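Household Guides > Sorting and Storage > Small Items

Clearing a Table of Small Items with a Lined Tray

Prepared by the Skemenen Household Advisory Service

This guide sets out a method for gathering small household items from a table and returning them to their proper places. It is intended for residents, for staff of shared housing, and for anyone who keeps a table that collects pens, toiletries, toy pieces, and similar articles during the day. The method requires one shallow tray, one sheet of plain paper, and a cloth large enough to cover the table.

What you will need

A rectangular tray with a low rim is recommended. Rounded corners are easier to wipe than square ones. A tray that is too deep hides its contents, and items left at the bottom tend to remain there. The tray should be light enough to carry with one hand when full.

The liner may be any clean white paper cut slightly smaller than the base of the tray. Paper of 70 grams per square meter is adequate for ordinary use. Heavier paper may be used where damp items, such as toothbrushes, are handled often.

The cloth protects the table and keeps round items from rolling. A fabric with a soft pile performs well in this respect. Smooth oilcloth may be used in kitchens, although pens and markers will travel on it.

Preparing the table

1. Remove plates, cups, and any food.
2. Shake the cloth outdoors and spread it over the table so that the edges hang evenly. Small folds do not matter. Large ridges should be smoothed with the flat of the hand, as short items can be lost in them.
3. Place the tray near the center of the table, where it can be reached from all sides.
4. Lay the liner flat inside the tray. A narrow margin should remain between the paper and the rim.

Setting out the items

Place the items on the cloth around the tray, with clear space between them. Do not stack them. Long items should lie flat, with labels facing up where possible. The purpose of this step is to see everything at once before any decision is made about where it belongs.

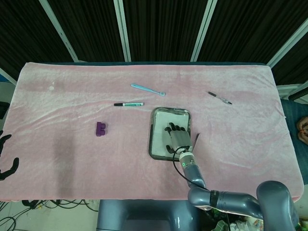
Photo: Tekenden Picture Desk

A typical table will hold articles from several rooms. A light blue toothbrush belongs in the bathroom, a marker and a slim pen belong at the desk, and a purple toy block belongs with the other toys. Articles of this kind should not be stored together, even for a short time. Ink on toothbrush bristles is a common complaint, and the brush must then be discarded.

Sorting by room

Begin with the items used for personal care. Move them to the tray first, while the liner is clean, and take them directly to the bathroom. Rinse each toothbrush before returning it to its holder. Replace the liner if it has become wet.

Writing instruments are handled next. Check that each cap is firmly closed. Test each pen and marker on the edge of the liner with a single short stroke, and set aside any that do not write. Markers should be stored lying flat. Pens may be stored flat or upright in a cup.

Toys and toy pieces follow. Wipe plastic blocks with a damp cloth and dry them before they are put away. Pieces small enough to be swallowed must be kept out of reach of young children at every stage of the work.

Any item that cannot be identified should be left until last. Place it in an envelope, write the month on the outside, and keep the envelope in a drawer. An envelope marked August, for example, may be reviewed at the end of the year and its contents discarded if no use has been found for them.

Care of the tray and cloth

Wash the tray in warm water with a mild soap and dry it at once, paying attention to the underside of the rim. Abrasive pads should not be used on a glossy finish.

Brush the cloth in the direction of the pile after each use. Marks left by ink should be blotted and never rubbed. Velvet and similar fabrics should be cleaned according to the label supplied by the maker. Where no label is present, test any cleaning product on a hidden corner and allow it to dry fully.

Frequency

In most homes the procedure takes about 300 seconds and may be carried out once each evening. Shared residences may find that a second clearing at midday is necessary. The residence at Jornesard keeps one tray on each floor and replaces the liners every morning.

Further copies of this guide may be requested from the Skemenen office. Please quote leaflet number 74.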